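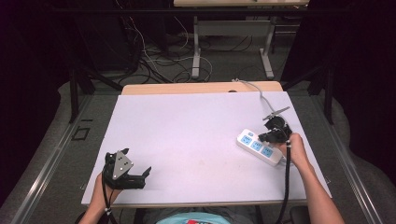
Im Berichtszeitraum wurden die Arbeiten zur Senkung des Stromverbrauchs in den Gemeinschaftsräumen der Wohnanlage Tereck planmäßig fortgeführt. Die Verbrauchserfassung an den zentralen Zählern ist abgeschlossen. Nicht erfasst waren bislang die Geräte, welche die Nutzergruppen selbst mitbringen und meist gemeinsam an einer Steckdosenleiste betreiben. Eine weiße Leiste mit drei hellblauen Steckplätzen, wie sie auf dem Tisch liegt, versorgt in den Gruppenräumen häufig Wasserkocher, Ladegeräte und Leselampen zugleich. Der Verbrauch dieser Geräte wird seit Januar gesondert ausgewiesen.

Navigation: Start | Förderung | Berichte | Kontakt

Stand: 28.7.24

1. Umsetzungsstand

Von den 121 in den Antrag aufgenommenen Leuchten sind bis auf 19 alle ausgetauscht. Die verbleibenden Leuchten befinden sich im Treppenhaus des Gebäudeteils Govska, dessen Decken vor der Montage ausgebessert werden müssen. Die Firma Langat hat hierfür ein Nachtragsangebot vorgelegt, das derzeit geprüft wird. Eine Überschreitung des bewilligten Gesamtbetrags ist nach heutigem Kenntnisstand nicht zu erwarten.

2. Nutzerinformation

Das Merkblatt zum sparsamen Umgang mit Strom wurde an ungefähr 300 Haushalte verteilt. Es enthält Hinweise zum Abschalten von Geräten im Bereitschaftsbetrieb sowie zur Nutzung der Waschküche außerhalb der Abendstunden.

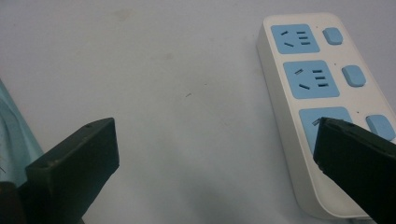 Die Rückmeldungen fielen überwiegend sachlich aus. Mehrfach wurde um eine Fassung in größerer Schrift gebeten; diese liegt inzwischen in der Verwaltung aus. Kritik gab es an den verkürzten Schaltzeiten der Flurbeleuchtung, die daraufhin um zwei Minuten verlängert wurden.

3. Abweichungen vom Arbeitsplan

Die Auswertung durch das Büro Sulurness verzögert sich, weil die Ablesewerte eines Unterzählers nachgereicht werden mussten. Der Zwischenbericht zur Verbrauchsentwicklung wird dem Fördergeber mit dem nächsten Mittelabruf übersandt.

4. Weiteres Vorgehen

Nach Freigabe des Nachtrags werden die Arbeiten im Treppenhaus aufgenommen. Um Zustimmung zur Verschiebung der Restmittel in die Position Montage wird gebeten.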